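Keeping the night classes open: a conversation with Carleen Ruddock

Published Sep 23, 2019

The Wihongi Community Learning Centre has offered evening classes to adults for 21 years. Enrolments for the current year stand at 1,291, the highest in the centre's history, and 554 of those learners are attending a class of any kind for the first time since leaving school. Program director Carleen Ruddock met with the newsletter to discuss how the centre plans its timetable, what learners ask for and where the pressure on the service lies.

Ms Ruddock joined the centre as a bookkeeping tutor and was appointed director after 15 years of teaching. She describes the early timetable as modest.

"We had bookkeeping, typing and conversational French," she said. "People came because the bus stopped outside. When the route was changed we lost a third of the class, and that taught me to look at the bus timetable before I look at anything else."

Transport remains a factor in planning. Classes now begin at 6.40 pm to match the arrival of the later service, and none runs past nine o'clock. A proposal to start earlier was considered last year and set aside after learners with young children objected.

Literacy and numeracy make up the largest share of enrolments. Ms Ruddock said that many learners in these classes are in steady work and have managed for years with the help of a spouse or a colleague.

"A man will tell us that he wants to read to his grandchild," she said. "Six weeks later he mentions that he has been turning down a supervisor's job because of the written reports. We let people give whichever reason they like at the front desk."

The centre does not test learners on entry. Each person has a half-hour meeting with a tutor, who suggests a level, and learners may change groups at any point in the first month. Soo-ah Na, who coordinates the tutors, said the arrangement places a heavy load on staff in September but reduces the number of people who leave.

"A test on the first night sends some people straight home," Ms Na said. "The meeting takes longer — and it takes a great deal of tea — but they come back."

Ms Na also oversees the newer technical subjects, which include small engine repair, household wiring theory and an introduction to computing. Demand for these classes exceeds the places available. The centre keeps a waiting list and offers places strictly in order, a practice Ms Ruddock defended.

"We are asked every year to make exceptions for one employer or another," she said. "My answer has been the same every year."

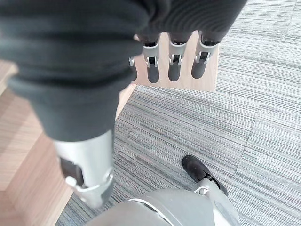
Four jointed metal fingers with dark grey fingertips, extending from a charcoal fabric glove.

Fees have been held at their present level for three years. Ms Ruddock acknowledged that this cannot continue without a change in funding, and said that a small increase for the technical subjects is under discussion. Literacy and numeracy classes will remain free of charge.

The building presents a further difficulty. The two upstairs rooms are reached only by a staircase, and classes are moved to the ground floor whenever a learner requires it. An application for a lift has been submitted to the municipality.

Asked what she would change first if more money were available, Ms Ruddock named child care. "I would open a supervised room on the ground floor, four evenings a week," she said. "We have a list of parents who have told us they would enrol the next day."

Registration for the next term is open at the front desk during office hours and on class evenings until eight o'clock. Learners who are already enrolled do not need to register again.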